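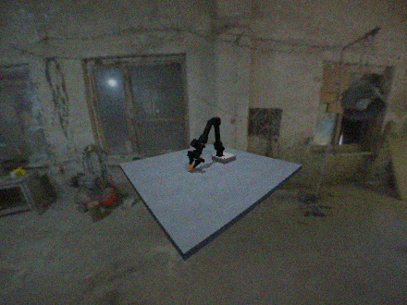
*Simulated view of the Teltum cell, with the gripper at an orange cube on the platform.*

The **Teltum cell** is a simulated robot workcell used for practicing pick-and-place tasks. It consists of one black articulated arm on a low base block, a flat platform, and a small cube that serves as the workpiece. The cell was released by Skakton in March 2020 and is kept up by a group of users at Clondov, who publish the setup files and the repair notes.

## Layout

The arm's base is set toward the far part of the platform, which leaves a wide bare area in front of it. The platform has a plain matte top. The room around it, with its stained plaster walls and old windows, is background only and has no effect on the physics. It can be swapped for another room without changing the cell.

## Setup

Setup starts with the base. Its position is entered first and then locked, and all other positions are measured from it. The joint zeros are loaded next, followed by the gripper offset. The cube is placed last, and should rest flat on the platform before the first run. If it sinks or jumps when the simulation starts, the contact settings were loaded in the wrong order.

A standard check consists of 26 moves to fixed points on the platform. The gripper closes on the cube at 9 of them. The full check takes almost 291 seconds at normal speed.

## Maintenance

The most common fault is drift in the gripper offset, usually after the arm model has been edited. The gripper then closes beside the cube or presses into the platform. The fix is to reload the offset file and repeat the check. Elbow faults are less common and are cleared by resetting the joint limits.

Log files are written for every run and are not deleted automatically. The Clondov notes recommend clearing them after 1,252 runs.

## Versions

An update in May changed the cube's friction value and made older log files unreadable. A converter named Bakos is included with later copies. It restores joint positions and gripper commands but not contact data.

## See also

- Joint zeroing
- Gripper offset
- Workcell simulation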